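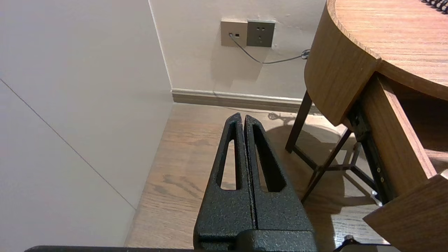 Projects > Memby > Remote teaching > Bedside telephone

This gallery belongs to the Memby notes, which Joscha Schwerdtfeger and Younes Fawzy keep at Ilport. Memby is our study of small household jobs that a robot arm can pick up from a person driving it. The job on this page is the bedside telephone: lift the handset, hold it clear of the base, put it back in the cradle.

Younes does most of the driving. He sits in the next room with the Skistix hand controller and two screens, one for the wrist view and one for the view from higher up. Joscha stays by the bed with the stop button and resets the phone between runs. A run is kept only if the handset ends up flat in its cradle. A handset sitting crooked counts as a miss, even when the rest of the run was good.

The table is round, in a corner, with a headboard close on its right-hand side. That leaves a narrow way in for the arm. We did consider pulling the table out from the wall, but people don't arrange their bedrooms for a robot, so it stayed put.

Start position, seen from higher up. The gripper is low in front of the table, and the handset lies along the left side of the phone.

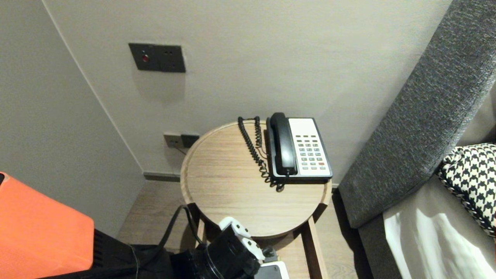

How many runs does the arm need before it can try the job alone?

We aim for 100 kept runs before the first solo attempt, then add more wherever it goes wrong. For the telephone we ended with 227 kept runs. A simple job such as closing a drawer needs far fewer.

The coiled cord is the awkward part of this job. It never falls the same way twice, and a lift that is too quick drags the base along with it. Younes learned to raise the handset slowly and wait for the cord to settle before moving sideways. Those pauses are left in the recordings — if they are trimmed out, the arm copies the rush and the base slides.
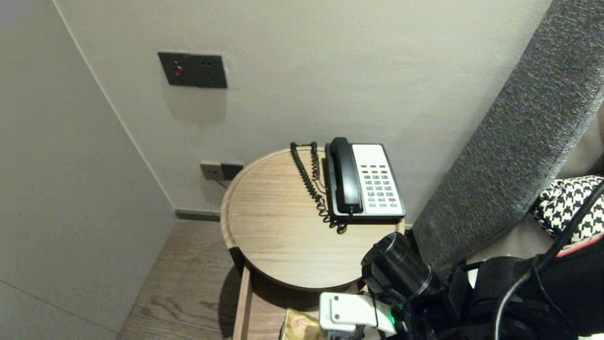 Joscha also turns the phone a little between runs and moves it forward or back on the table. Without those changes the arm learns one spot and reaches for it whether the phone is there or not. We write down each change on paper, which is slow, but the sheet has settled several arguments.

The approach from the right takes the most patience. Below, the fingertips are near the right edge of the base, with the handset still in the cradle on the far side of the keypad. From here the driver has to clear the keys before closing on anything. 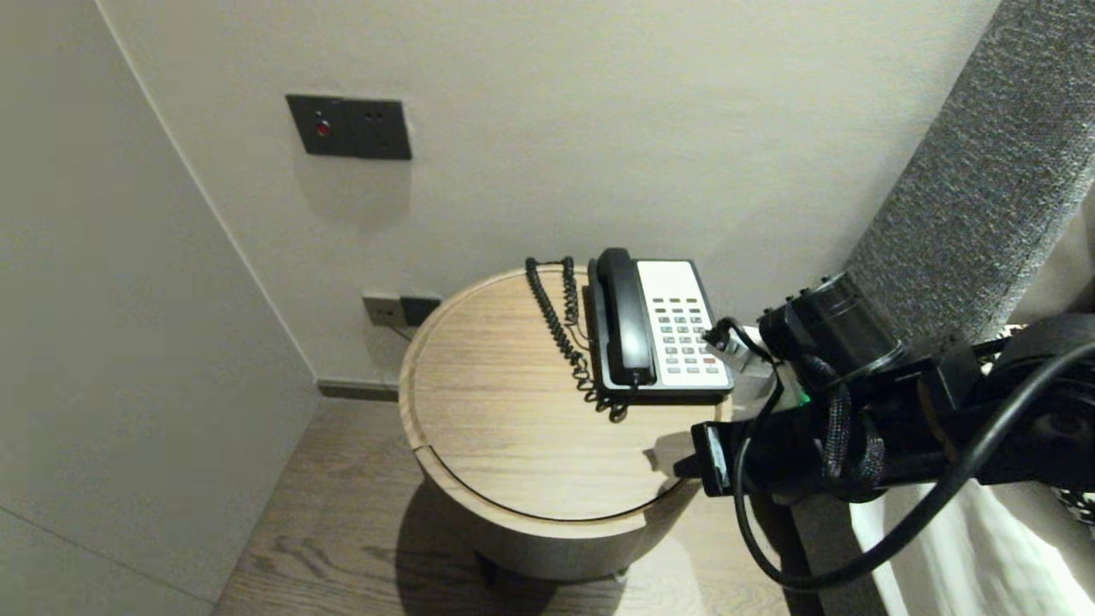

Notes on the recordings

Each run holds the camera views, the joint positions and the opening of the gripper. Missed runs go in a separate folder and are not used for teaching, though we do look through them. The whole Memby set, all jobs together, stands at 896 kept runs.

Driving sessions are limited to 3 hours a day. After that the movements get sloppy and the arm picks up the sloppiness too.

The next page covers the same job taught by hand, with Joscha guiding the arm directly while its motors are slack. It is quicker to learn than the controller, but his own arm tends to get in the way of the upper camera. The Tahiri kitchen pictures will be added in August.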